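Ticket 1841 - Portail Lukano, suivi des engagements commerciaux
Statut : rouvert
Demandeur : Meenakshi Goel, cellule Commerce, secrétariat de Largate
Prestataire : Seltero
Objet : le total des engagements change selon l'écran

Demande initiale, 5 juin
Le tableau de synthèse du cycle de Ruawai affiche 2 644 engagements tarifaires notifiés. L'export CSV, avec les mêmes filtres, en donne 2 620. Le chiffre doit figurer dans la note préparatoire aux délégations et je ne signe pas une note avec deux totaux. Merci de dire lequel est faux.

Réponse Seltero
Bonjour, il s'agit probablement d'un problème de cache. Merci de vider le navigateur et de relancer l'export.

Réponse M. Goel
Fait, sur deux postes et deux navigateurs. Toujours 2 644 à l'écran, 2 620 dans le fichier. Un cache qui se trompe du même nombre de lignes partout, j'ai du mal à y croire.

Réponse Seltero
L'écart pourrait venir des engagements révisés après notification. La synthèse compterait l'ancienne version et la nouvelle. Correctif appliqué, nous passons le ticket en résolu.

Réponse M. Goel
« Pourrait » ne me suffit pas pour clore. J'ai repris les révisions une par une : 20 engagements révisés pendant le cycle. Il reste donc quatre lignes sans explication, et le correctif n'a rien changé à l'écran. Qui l'a testé, et sur quelle base ?

Réponse Seltero
Après vérification, le correctif était déployé en préproduction seulement. Les quatre lignes restantes seraient des engagements conjoints, comptés une fois par signataire. Mise en production prévue en juin.

Réponse M. Goel
Hypothèse plausible, mais je demande la liste des quatre identifiants avant toute clôture. Je voudrais aussi savoir si les cycles précédents sont touchés - la page méthodologique du portail affirme que chaque engagement est compté une seule fois, ce dont je doute désormais. En attendant, la note part sans total. Ticket rouvert.

Pièces jointes au ticket : 3
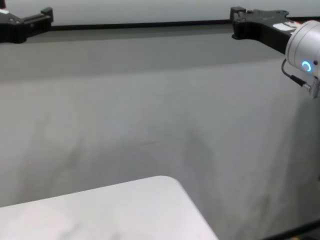
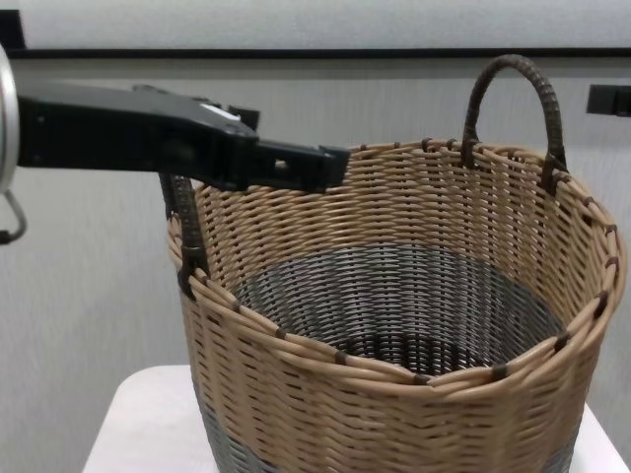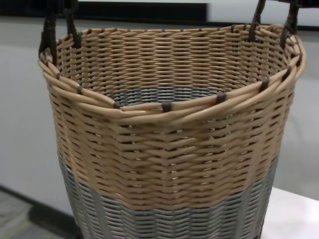
Pièces 1 à 3, dans l'ordre. Pièces 2 et 3 : panier rond tressé, deux teintes.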